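Clakoro folding step stool, 58 dollars

Bought this in February for the top cupboards. Six weeks of daily use now so time for a proper go at it.

Light, folds flat, lives beside the fridge. Feet grip on tiles, less so on the timber floor - put felt under them and it got worse, dont bother. Colour is a bit more grey than the website shows.

Malou is shorter than me and wants a second step. Fair enough. The Hedegaard has one but costs heaps more and weighs a ton. 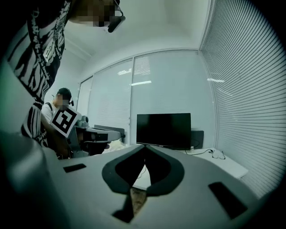

Gripes

Hinge squeaks. Oil fixed it for a week, then back agian. Label on the top step left glue everywhere, metho got most of it off. Handle hole too small for gloves.

Would I buy it again? Yeah, on special. Four stars.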